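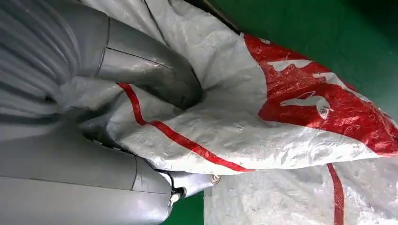
Un pick-up avec plancha d'origine, chez Trullero

Vu passer cette semaine : Trullero met en vente un petit pick-up avec une plancha montée dans la benne. Oui, une vraie, au gaz, sur glissière. 28 exemplaires, pas un de plus, préparés par l'atelier Kordestani. Moteur de 700 cm3, donc on va pas battre des records (100 km/h en descente, et encore). Bouteille de gaz livrée vide, pensez-y. L'option frigo coute 2255 euros, un peu raide quand meme. Livraisons en décembre, pile pour griller des saucisses sous la pluie. Essai vidéo bientot sur Vidora, lien dans le prochain numéro.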